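## 4. Setting up alert zones and the siren test

Complete section 3 (pairing the base unit) before you start. You will need the six-digit installer code and the Marnex handset. The base unit must be on mains power throughout, as zone changes are not saved when it runs on battery.

### 4.1 Adding a zone

A zone is an area, such as a street, a farm track or a market place, that receives the same warning at the same time.

1. On the handset, press **Menu** and choose **Zones**.
2. Choose **Add new** and enter the installer code.
3. Type a short name for the zone. Use a name local people already know, for example "Grutthorpe Bridge".
4. Set the radius in metres. The default is 300.
5. Press **Save**. The green light on the base unit flashes twice.

**Note:** Zones may overlap. A person registered in two overlapping zones receives one message only, from the zone with the higher priority.

### 4.2 Adding contacts

1. Open the zone and choose **Contacts**.
2. Enter each phone number with its country code.
3. Mark at least 2 contacts as **Keyholder**. Keyholders can raise or cancel an alert by text message.
4. Press **Send check**. Each contact should reply YES within 30 minutes.

Contacts who do not reply are shown in grey and will not be sent live alerts. Send the check again or remove them.
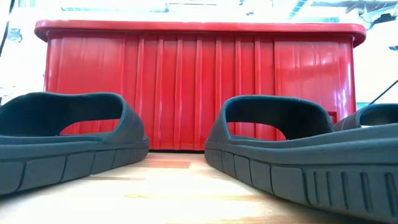
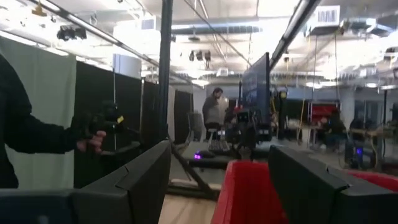
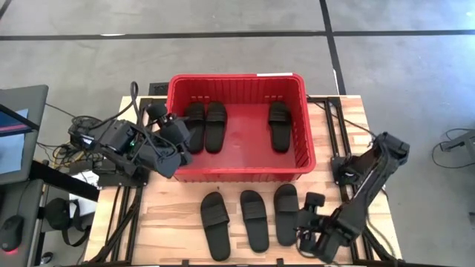
*Red plastic container, seen in all three views.*

### 4.3 Testing the siren

**Caution:** The siren can damage hearing at close range. Wear ear protection and keep other people away from the mast.

**Caution:** Tell the local police post and nearby households before a full test. An unannounced siren may be taken for a real attack.

1. Choose **Siren**, then **Test**.
2. Select **Low** for a first test. Use **Full** only after the low test has passed.
3. Press and hold the red key until the countdown starts.
4. Listen for one rising tone followed by one steady tone.
5. Press **Stop**. The result is written to the log.

If there is no sound, check the fuse in the mast box and the two-core cable to the horn. If the tone is broken or faint, see section 7.2.

### 4.4 Routine checks

Repeat the low test every 28 days. Replace the backup battery each January, even if the battery light is green. Copy the log to a memory card before replacing it, as the oldest entries are lost when power is removed.

Units fitted with the Windudov relay board need a separate relay test, described in section 5.

Marnex base unit, installer's guide, revised June 2022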